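4. Recording episodes (Borkari two-arm station)

Read section 3 first if the arms haven't been zeroed today. Everything below assumes both leaders are plugged in and the Jikisby recorder opens without a red banner.

Rev. March 2022. Replaces the old one-page sheet, throw that out.

4.1 Before you start

1. Power on arms, left then right. Wait for both status lights to go steady.
2. Open the recorder. Pick your task from the list. Task not there? Add it in the Groreo sheet, then hit Refresh. Don't type a task name by hand, we get three spellings of the same thing and somebody has to merge them later.
3. Check free disk. Under 40 GB, stop and run the upload (4.6).
4. Check all camera views are live. Wave a hand through each one. A frozen view looks just like a good one.
5. Open and close both grippers all the way. Fingers should meet flat. If they don't, section 3.4.

CAUTION: Keep the red stop button where you can hit it without looking. Every time. Move it if your chair moves.

4.2 Setting the table

1. Mat down, flat, no curled corners.
2. Put out the items for your task plus some that aren't part of it. Clutter is good. The policy trained on bare tables fell apart the first time someone left a cup out.
3. Mix it up: soft stuff, clear stuff, bags, stuff with lids. Clear plastic is hard for the depth view so we want more of it, not less.
4. Everything the task needs must be within reach of at least one arm. Test with the leader before you record, not during.
5. Change the layout between episodes. Small shifts are fine. Full reshuffle every 30 episodes.

NOTE: Things on their side, half on the mat, lids off, all fine. Don't tidy up to make it pretty.

NOTE: Don't worry about the background. People at the other desks, stands, bags on the floor, leave it. Just no faces right up close to the camera and nobody reaching over the table while it's recording.

CAUTION: No open liquids. No glass. Nothing sharp. Food is OK if it is dry, bagged or in a container.

4.3 Recording

1. Arms to start pose (button marked HOME in the recorder). Grippers open.
2. Hands on the leaders. Breathe. Pedal once to start.
3. Hold still for 2 seconds. The trimmer looks for this, no pause and it cuts off your first move.
4. Do the task. Steady speed. Slower than feels natural, but don't stop in mid air to think.
5. Use the arm that's closer. If you need both, (holding a bag open, pulling a lid) bring the second one in early so it isn't rushing.
6. Finish, open grippers, back to start pose.
7. Hold still again. Pedal once to stop.

Missed a grasp? Try again in the same episode. Recoveries are useful, keep them. Two misses on the same item is OK. After that stop and mark Fail.

Dropped it on the floor: stop, mark Fail, pick it up after the arms are idle.

CAUTION: Never reach in between the grippers while the recorder shows LIVE. Pedal first, wait for IDLE, then hands.

CAUTION: Watch the cables along the arms. A cable that snags at full reach will pull the connector and you lose the whole episode, maybe the connector too. If it tugs, stop.

4.4 Labels

Right after each episode, before the next one:

1. Pass or Fail. Pass means the task is done as written in the sheet. Almost is Fail.
2. Pick the arm: left, right, both.
3. One line of text. Say what you did in plain words. "put the bread in the bag" is good. "episode 12 ok" is useless.
4. Name the item the way you'd ask for it at home. Use different words sometimes, same reason as moving stuff around.
5. Save. Wait for the green tick before you touch the pedal agian.

NOTE: Forgot a label? Leave it blank and flag it. Do not guess at the end of the shift.

4.5 How many

Target is 70 passes per task. Fails don't count toward it but they do get uploaded. Don't delete anything, even the ugly ones. If you're stuck on fails three in a row, take a break or swap operator. Tired hands show up in the data.

Motors hot to the touch, or the arm sags when it should hold: stop, let it cool, write it in the log.

4.6 Upload and shut down

1. Arms to rest pose. NOT home, rest. Home will drop when the power goes.
2. Power off, right then left.
3. Recorder > Upload > All. Leave the window open. Closing it kills the transfer and it does not resume.
4. Check the episode count on the Ha server matches the recorder. No match, don't clear the disk.
5. Food goes back in the bin with the lid, or it gets thrown out. Wipe the mat and the gripper fingers, crumbs under the pads make them slip.

Next: section 5, replaying an episode on the arms. Clear the table first for that one.

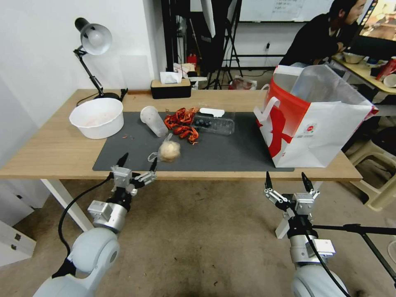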